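The Tremorlow supper swap is back in February, and I can't tell you how pleased I am to be writing that sentence again. For anyone new to Staverville, it works like this: you cook one dish at home, bring it to the hall, and go home with somebody else's. Last year we had 50 households signed up, and a good many of you stayed on talking until the lights were turned down — myself included, I'm afraid.
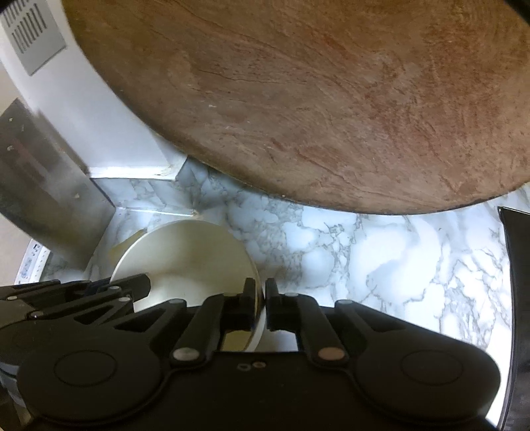
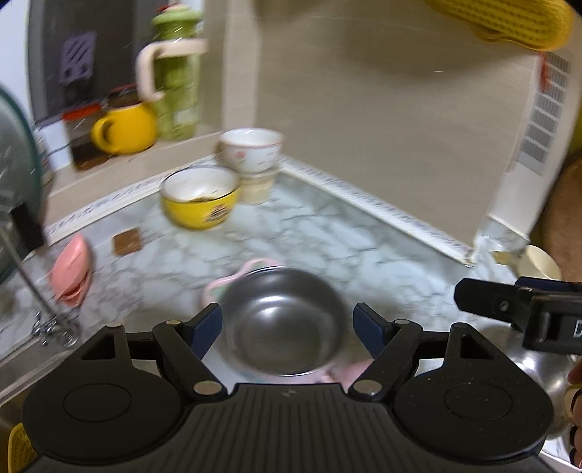 *A round wooden board in the first picture; bowls and a pink flower-shaped plate in the second.*

Soups and stews travel best, though the Sumville folks have been known to bring a whole pie on their laps and lose very little of it. Please put your name on the bottom of your dish with a bit of tape, as we still have a lovely blue casserole waiting for its owner. Doors open at 5:30 p.m., and the sign-up sheet is by the register at Prins. There's room for 40 dishes on the long tables, so do sign up early, and bring a neighbor if you've got one who likes to eat!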